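Ticket: Episodes rejected at validation, household set
Project: Lumomau
Component: Fludelel scene generator / Beyene recorder
Opened by: Dirano training team
Assigned to: Chaltu Derese
Priority: normal
Status: closed, with one follow-up

Problem as reported

The overnight collection run finished without an error, but the validator threw out 148 episodes with the code STATE_MISMATCH. The training job needs those episodes. It will not start while a household set is short, so the Dirano side is blocked.

Expected: each episode passes the check that the object poses in the first recorded step match the poses in the scene file.
Found: in the rejected episodes one or more objects differ in height from the scene file by more than the limit, which is set at 3 mm.

Log extract

08:40 validator: start, set=household, workers=8
08:41 validator: STATE_MISMATCH, field=pose.z, object class=bottle
08:41 validator: STATE_MISMATCH, field=pose.z, object class=knife
08:43 validator: STATE_MISMATCH, field=pose.z, object class=bottle
08:52 validator: finished, rejected=148

Notes, Chaltu Derese

First check was the validator. Ran it again on the same files with one worker in case the workers were sharing a cache. Same result, same episode numbers. Not a threading fault.

Second check was the units in the scene file. All metres, as they should be. The January change to the exporter did not touch this part.

Third check was the error itself. In every rejected episode the object is lower in the recording than in the scene file. None is higher. x and y are within the limit. That points to objects being written out slightly above the surface and then dropping before the recorder takes its first step.

Fludelel places each object with a small gap above the support surface so that the shapes do not overlap at load. It is then meant to run 100 physics steps with the arm held still and write the settled poses back to the scene file. Looked at the generator log for a rejected episode: the settling steps were run, but the write-back came before them. The file therefore holds the placed pose and Beyene records the settled one.

Why only part of the set failed: the gap depends on the object's collision shape. For most shapes it is under 3 mm and the episode passes. For certain bottles and the knife it is larger. The episodes that passed carry the same fault, only smaller.

Cause

The order of two calls in the scene generator was swapped when reset handling was merged. There is no test on the order. The unit test uses a cube with zero gap, so it passes either way.

Things tried that did not help

Raising the limit to 8 mm. This clears most of the rejections but hides the fault, and the labels for grasp height would still be wrong. Put back to 3 mm.

Recording from a later step. The first step then matches neither pose exactly if the arm has begun to move. Also put back.

Fix

1. Move the write-back to after the settling steps.
2. Add a check that all object speeds are below the threshold before the write-back. If not, settle again, then fail the scene.
3. Add a unit test using a shape with a non-zero gap.
4. Regenerate the scene files from the stored seeds. The seeds are unchanged, so layouts stay the same.
5. Record the whole household set again, including the episodes that passed.

Step 5 was questioned by the Dirano side on grounds of machine time. My view is that a set with two kinds of height error in it is worse than a late set - the policy has no means of telling them apart.

Scene renders, kitchen counter first, then the side with the bed:
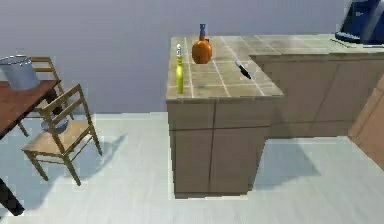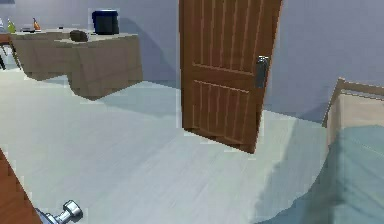
After the fix the validator was run over the new recordings with the limit at 3 mm. No STATE_MISMATCH in any episode. Height error on the bottle class is now down at rounding level. The knife is the same. Training job released to the queue.

Reply from Dirano: set received, job started, no objection to closing.

Follow-up, not part of this ticket: the generator keeps no copy of the placed pose once it has been overwritten. It would have saved me most of a morning to have both poses in the file. Proposed field name is pose_placed, next to the existing pose, ignored by Beyene and read only by the validator. A separate ticket has been raised under Lumomau - please put comments on the field name there.

Old recordings are kept in the rejected folder until the training job completes, then deleted. Do not merge them with the new set. The episode numbers are the same in both and the loader will take whichever it finds first.

Closed by Chaltu Derese, 16:20.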